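Against the Resealable Lid

Household packaging is judged at the moment of sale and almost never at the moment of its third use. I want to argue that this is the wrong point of measurement, and that a good deal of what is sold as resealable ought to be sold without a lid at all, at a lower price and with less material in it.

The claim needs some limits. I am not writing about jars, which work, or about bottles with a screw thread, which also work. I am writing about the light snap-on lid: the thin disc or rectangle of plastic that is pressed over a rim, held there by a small bead, and described on the label as a closure. It appears on pots of salad, on tubs of soft cheese, on takeaway cups and on the trays in which cut fruit is sold. It is cheap, it stacks, and it survives the trip from the shop to the kitchen. After that its performance falls away quickly.

The mechanism is simple. A snap-on lid holds because its skirt is slightly smaller than the rim it passes over. When the lid is pressed down the skirt stretches, the bead goes past the rim, and the skirt closes again underneath. The grip depends on the plastic returning to its first size. Thin plastic does this well once or twice. Each time it is pulled off from one corner, which is how people pull lids off, a short length of the skirt is bent far more than the rest. The bend leaves a pale crease. From then on the lid has a weak place, and it will lift there first.

None of this is news to the trade. Ida Rothe, who spent most of her working life testing closures and now writes on the subject, put it to me in one line of a letter: the lid is designed for the shelf and tested for the shelf. I had asked her whether any maker she knew of measured the grip of a lid after it had been opened by an ordinary person in an ordinary hurry. Her answer was that the machine used for such tests pulls straight up, evenly, on all sides. I have never met anyone who opens a tub that way.

I ran a small trial of my own. It would not pass in a laboratory and I do not offer it as more than a rough guide. I bought tubs from two makers, Plusex and Pfeiffer, in the same nominal size. I opened and closed each one by hand, filled it with 200 grams of water, turned it on its side over a sink for a minute and weighed what was left. The Plusex tub lost nothing on the first closing and leaked on the second. The Pfeiffer tub, which has a thicker skirt and costs more, held until the seventh. I stopped there, since by then I had learned what I wanted to know. The better lid was plainly better, and it still had a life shorter than most families would expect of something they wash and put back in the cupboard. 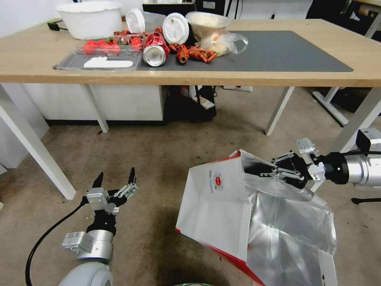

The usual reply is that a poor seal is better than none. For dust and flies this is true. For most of the other purposes a lid is supposed to serve, it is much less clear. A lid that appears shut and is not shut changes how the container is handled. People tilt it, stack things on it and put it in a bag. An open bowl gets carried level, because anyone can see that it must be. The harm done by a weak closure comes mostly from the trust placed in it.

The same holds for freshness. A tub of cooked food with a loose lid will dry at the edges and take up the smell of whatever is beside it in the fridge, at a rate not far from that of the same tub covered with a plate. The plate has the advantage that it can be lifted off with one hand, washed with the others and used again for as long as it is not dropped. I have covered leftovers with saucers for years and have not found a food that suffered by it within the two days I am prepared to keep most things anyway.

A second reply is that lids make stacking possible, and this one I accept in part. A stack of uncovered tubs is not a stack. But the stacking happens mostly in the shop and in the lorry, where the container is sealed under a film in any case. Where there is a film, the lid above it has two jobs: to spread the load and to carry the printing. Both could be done by a shallow card sleeve. Some makers have gone this way. The objection from the others, as far as I can follow it, is that buyers regard a tub with film alone as incomplete, and will leave it on the shelf when a lidded one stands next to it.

That is a fair description of how people shop, and it is where I think the argument should be had. The buyer is paying for a second use that the object cannot reliably supply. If the label said that the lid would hold liquid for two closings, some buyers would still want it and would know what they were getting. At present the word resealable carries no number. It covers the Pfeiffer lid and the Plusex lid alike, and anyone comparing them in the aisle has only the price to go by. The more honest maker is punished for the extra plastic.

There is a small precedent. In Zindilska, where I lived for a while, the covered market had its own rule on deposit tubs. A stallholder could call a tub returnable only if the same lid had been fitted and removed 400 times in the market's workshop without losing its grip. The number was arbitrary, and everyone who dealt with it said so. Its effect was not arbitrary. The thin tubs disappeared from the deposit scheme within a season, and what replaced them was heavy, dull and expensive to lose. People brought them back. I still own one that I failed to return, and its lid has to be taken off with a thumb under the tab and some effort.

The Drurkley scheme, which came later and was much better funded, took the other course. It set no test for the lid and a generous one for the body. The bodies came back in good order. The lids came back creased, or fitted to the wrong size of tub, or did not come back. By November of the first year the washing plant was buying new lids faster than new tubs, and the account of the scheme I was given by a former manager consisted largely of lids. He did not blame the users. He said the body had been treated as the product and the lid as an accessory, and that the budget had followed the same line.

I would put three proposals to anyone drafting a standard. The first is that the word resealable, used of a container for wet food, should be followed by the number of closings for which it holds liquid when opened from one corner by hand. The second is that where a film seal is present, an outer lid should have to earn its place by meeting a minimum number, and be left off otherwise. The third concerns sizes. A household that keeps tubs will have seven or eight rim diameters in one drawer, most of them differing by less than the width of a fingernail. These differences serve no purpose I have been able to discover, other than that each maker bought its moulds at a different time. A short list of permitted rims would do more for second use than any improvement in the plastic.

The third proposal is the one that draws the most resistance, and the resistance is about cost. Moulds are expensive and last a long time. I would allow a long period for the change and apply it only to new tooling. Bottle necks went through much the same process. It was slow, and now a cap from one bottle will very often fit another.

Weight deserves a word, as it is the point on which my position looks weakest. A lid that survives repeated use is heavier than one that does not, and a rule that pushes makers towards the heavier lid could raise the total amount of plastic sold. I think it would do so for a few products. For the rest, I expect most makers faced with printing a two on the label would drop the lid before they thickened it. Rothe disagrees with me here. Her view is that the marketing department would rather pay for the thicker skirt than give up the surface. She knows these departments and I do not, so the second proposal is there partly to meet her objection: below the minimum, the surface goes whether they like it or not.

I have not dealt with cups for hot drinks, where the lid is there to prevent scalding and the case for keeping it is strong. Nor have I dealt with freezing, which makes thin plastic brittle and would need a test of its own. Rothe has some figures on the freezing question from her own bench, and has said she will let me have them once she has repeated the work with a wider range of rims.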